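Section 4: Opening a used tower and fitting the processor

This section applies to used Dell workstation towers prepared on the Wirkance bench before they are sent out with the Trokau parts kit. It covers opening the case, checking the socket, fitting the processor and refitting the cooler. Memory is covered only as far as you need it for a first start. Drives, expansion cards and software have their own sections.

Revised 2023-01-03. The steps for cleaning the old cooler have been moved here from the appendix.

Before you start

You need:

A Phillips screwdriver, medium tip
Lint-free cloths and isopropyl alcohol
Thermal paste from the Trokau kit
A wrist strap with a clip
A flashlight or bench lamp that can be moved
A lidded tray for the processor

Check that the processor in the kit is on the supported list for the board. The list is printed on the inside of the Trokau box lid. A processor that fits the socket may still be refused by the board at start-up if the firmware is too old. If the list shows a firmware note beside your processor, do the update with the old processor in place before going any further.

CAUTION: Disconnect the power cord before opening the case. Press and hold the front power button for 4 seconds after the cord is out. Do not open the power supply under any circumstances.

4.1 Open the case

1. Shut down the computer and unplug every cable.

2. Lay the tower on its side with the removable panel facing up. Use a firm, level surface that will not rock when you press down.

3. Release the side panel and lift it off. Set it somewhere it won't be stepped on. Panels bend easily at the corners and a bent one will not latch again.

4. Clip the wrist strap to bare metal on the case. Painted metal does not make a good contact.

5. Move any loose power cables away from the middle of the board. Tuck them toward the drive cage and leave them plugged in unless they cross the cooler.

NOTE: If there is dust in the case, clean it out now. Dust that falls into an open socket is hard to remove. Do not use a household vacuum cleaner inside the case.

4.2 Remove the old cooler and processor

Skip to 4.3 if the tower came to you without a processor.

1. Unplug the cooler fan from the board. Pull on the plug and leave the wires alone.

2. Loosen the cooler screws a little at a time, working corner to corner. They stay attached to the cooler.

3. Twist the cooler slightly to break the grip of the old paste, then lift it straight up. If it does not come free, do not pull harder. Twist again.

4. Open the socket levers in the order marked on the load plate and swing the plate up.

5. Lift the old processor out by its edges and put it in the tray, contacts down on the foam supplied. Close the lid.

6. Wipe the old paste from the cooler with a cloth and alcohol until the cloth comes away clean. Let the surface dry.

4.3 Check the socket

Hold the lamp low to one side and look across the contact field. The contacts should make an even pattern from every direction. A dark spot or a bright spot in the pattern can mean a bent contact or a bit of lint.

If you see lint, try a hand blower. Do not brush or wipe the contacts, and do not touch them with a finger. If a contact is bent, stop here, close the load plate and put a Vuvik return label on the case. Boards with bent contacts are not repaired at the bench.

4.4 Fit the processor

1. Check that the load plate is fully open and stays open by itself.

2. Pick up the processor by two opposite edges. Keep clear of the underside.

3. Find the small triangle on one corner of the processor and the matching mark at the socket. Turn the processor until they agree. Look for the notches in the edges as a second check.

4. Bring the processor down level over the socket and lower it into place. It should drop in under its own weight. Do not press, rock or slide it.

5. Look at it from the side. All edges should sit at the same height.

6. Lower the load plate and close the levers, in the reverse of the order you opened them. The last lever needs firm pressure and may creak a little. 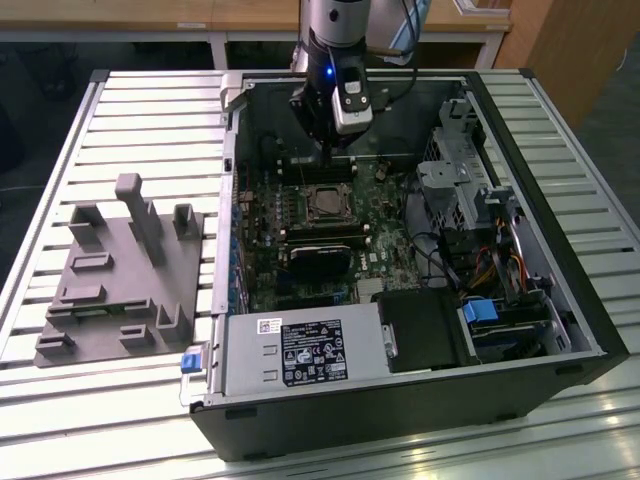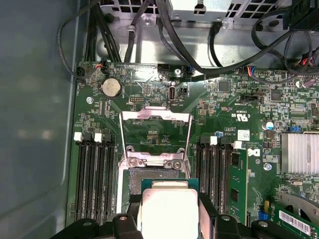 Memory comes next, and for the first start you need only one module. Boards with two banks of slots have a set order for filling them, and the diagram on the side panel shows which slot is first. The slots run on both sides of the socket, and in the closer view a single green module stands in the outermost slot of the right-hand bank while the bank on the left is empty. Go by the diagram for your own board when you choose the slot. Open the latches, line up the notch in the module with the key in the slot, and press down on the ends until the latches close.

4.5 Apply paste and refit the cooler

1. Put a small dot of paste, around the size of a pea, in the center of the metal heat spreader. Do not spread it.

2. Lower the cooler straight down over its screw holes. Avoid lifting it again once it touches. If you have to, clean both surfaces and start with fresh paste.

3. Start all the screws by hand, then tighten them corner to corner. Stop when they bottom out.

4. Plug in the cooler fan. The tower will stop with a fan error if you forget this.

NOTE: The paste in the Trokau kit is enough for 3 coolers. Cap the tube and keep it with the tower record. Tubes opened before August should be thrown away.

4.6 First start

1. Check for loose screws and tools inside the case.

2. Remove the wrist strap, connect a monitor and keyboard, and plug in the power cord.

3. Switch on. The first start can be slow, and the tower may restart by itself while it checks the memory.

4. Enter setup and confirm that the processor name and memory size are correct. Write both on the Egan card.

If nothing appears on the monitor, switch off, unplug the cord and reseat the memory module before you disturb the processor. If that makes no difference, try the module in the next slot shown on the diagram. Go back to 4.3 only after both have failed.

Once the name and size are confirmed, shut down, unplug the cord and refit the side panel. Continue with Section 5 – Drives and cabling.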